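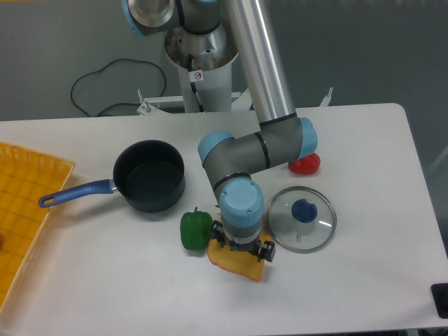
About us

Hello, and thanks for looking us up! I'm the person who answers most of the emails at Penbridge, so if you write to us there's a good chance you'll get me. We're a small travel company in Jimbridge and we book holidays that go by train and ferry, with no flights at all. That's the whole business really. If you'd like a week by a pool in the sun with an early flight out, there are plenty of firms who'll sort it for you quicker and better than I could, and I won't be offended.

How we got started

I used to work in an ordinary travel agency, the sort with a rack of brochures by the door and a bowl of boiled sweets on the counter. I liked it very much. What I didn't like was being no help to a certain kind of customer, the one who'd come in and say, a bit shyly, that they didn't fly. Some couldn't for health reasons, some were frightened of it, some had simply had enough of airports. We'd offer them a coach tour or a cruise and if neither appealed, well, that was that and off they went with a sweet.

So one summer I took all my holiday in one go and went to see how far I could get. I'd always wanted to go to Finland (my gran had a calendar of it in her kitchen, which is a silly reason but there it is) and I ended up in a little lakeside town called Kusis, at the Tikkanen guesthouse, eating new potatoes with dill on the back step. I'd kept every ticket, and when I got home I added it all up with a road atlas and a piece of string, there and back. It came to 2,734 miles. I'm told string isn't very accurate. I still use the figure.

I came home by a different route, missed a connection, slept rather badly in a station hotel and was hooked. By the following spring I'd handed in my notice and rented a room above a shoe repairer's, and we took our first booking on 13th April. It was for a couple who wanted to go to Kusis too, after I'd gone on about it at somebody's birthday party. They got the potatoes as well.

What we do

We plan the journey, book all the tickets, and put you up in places we've stayed in ourselves. Then we send you a folder. People do tease us about the folder! It's a proper paper one with your tickets in the order you'll need them, a page for each travelling day, and notes on things like which side of the train to sit on for the sea and where in the station you can get a decent cup of tea. We'll put everything on your phone as well if you like that sort of thing, but phones go flat and the folder doesn't.

We run 13 routes at the moment. A few go south, through France and down towards the Mediterranean, and one wanders across to the Black Sea for those with plenty of time. Most of them head north though, and I can't pretend that isn't down to me. The full list is on the routes page, with prices, and the prices there are what you'll pay. They include your seat reservations, your cabin on any overnight ferry and breakfast wherever you sleep. They don't include lunches, dinners or travel insurance, and you do need insurance, so please don't leave it until the week before.

You won't be part of a group. I get asked this a lot. Everybody travels on their own dates and there's no guide with a little flag. What you do have is a telephone number, and it's answered, including in the evening when the last ferry of the day has been cancelled and you're standing in a terminal with a suitcase and a vending machine for company.

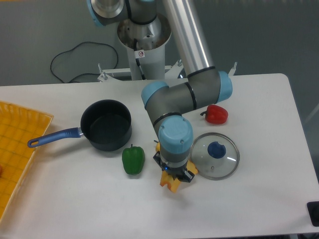 Robot arm at the white table.

What it costs, and why

I'd better be straight about money. Going overland nearly always costs more than flying, and anybody who says otherwise has found one very good fare and is hoping you'll get it too. You're paying for beds along the way, for one thing. Sleeper trains have gone up a good deal since we began and the nice cabins go early.

What I would say is that the journey is a chunk of the holiday and you should price it that way. If you've got a week off and spend most of it travelling, you want to enjoy the travelling, so we don't cram. Our itineraries have long gaps between connections and we put in a night's stop wherever a day starts to look like hard work. We tried leaner versions in the first year to get the prices down. People came home tired and a bit cross, and one lady sent me a very polite letter about a bus station, so we stopped.

A few ways to bring the bill down if it matters to you: travel in the shoulder months, be flexible by a day or so in either direction, take an inside cabin on the ferry (you'll be asleep!) and tell us if you've got a railcard or you're over sixty, as a surprising number of foreign railways will give you something off. We'll always tell you the cheaper way of doing it if there is one. And if you'd be better off booking the whole lot yourself, which is quite often true of a simple trip to Paris, we'll tell you that too and not charge you for the chat.

The people

There are eight of us now, which still feels like a crowd to me. Most of us came in sideways: a retired signalman, a former school dinner supervisor, a lad who came to mend the printer and got talking about Swedish railways. Everybody who plans trips has to go on one every year, at our expense, and come back with notes. The notes go straight into the folders. If yours says the lift at a certain station has been out of order and you should use the ramp by the bicycles, somebody from this office has hauled a case up those stairs.

We have two office dogs as well, but only one of them is any use with visitors.

Kusis, since everyone asks

I do still go every year. It's a quiet sort of place, with a jetty, a bakery that shuts when the bread's gone, a wooden church and a great deal of water. The Tikkanen guesthouse is still run by the same family and they'll row you out to the little island if the wind's kind. There's a sauna, naturally. You'll be told when it's your turn and it's best not to argue.

It's our most popular route and I think it's the pace of it that people like. You cross the North Sea overnight, you trundle through Germany and Denmark and Sweden with a stop or so on the way, there's another night on the water, and by the time you get off the last train you've slowed right down. Lots of people tell me they didn't sleep so well for years as they did in that first week. Others say it was far too quiet and could we send them to Naples next time. We can, it's on the list!

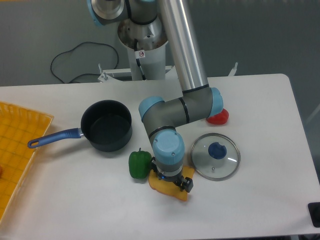
Yakubu Jibrin wrote to us after a fortnight there in July to say that he'd expected to be bored by the second day of trains and had ended up wishing the ride through Sweden were longer. He also said, and I'm copying this out because he was quite right, that "the folder should mention how light it is at night, and to bring an eye mask". It does now. He thought the ferry breakfast was overpriced, too, and we've added a note about the café on the deck below, where you can get porridge and coffee for a good deal less.

I love getting letters like that. The moaning ones are every bit as handy as the nice ones, so do please write, and say so if something wasn't right. We ring everybody a week or so after they're back in any case, and you can tell me then if you'd prefer.

A few things worth knowing before you get in touch

We're not a good fit if you're in a hurry. A proper plan takes us a while to put together, longer in the spring when everybody wants one at once, and the railways don't all open their bookings at the same time, so now and then we'll have to ask you to wait for a ticket to go on sale.

If you use a wheelchair or have trouble with steps, tell us at the start and be as fussy as you like. Some routes are very easy and some have one awful change in the middle that we can usually swap for a better one. We won't say a place is fine unless one of us has been and looked.

Children are very welcome and mostly love it, sleepers especially. Dogs depend on the ferry company. Bicycles are possible but they do make me sigh, and you'll need to give us plenty of warning.

All bookings are held in a separate trust account until you've travelled, so your money isn't paying for our photocopier. The details are in the booking conditions and they're written in ordinary words. If there's a bit you don't follow, ring up and I'll go through it with you.

Coming to see us

You don't have to do it all by email. The office is in the middle of Jimbridge, up the stairs beside the shoe repairer's (mind the second step), and there's usually a kettle on. We keep a big map on the wall and it's much easier to talk about a journey when you can both point at it. Bring any dates you already know, a rough budget if you've got one, and your passports, so we can check they've enough time left on them. It's nice to have a quick ring first, just so that the person who knows your route is in and not halfway to Stockholm.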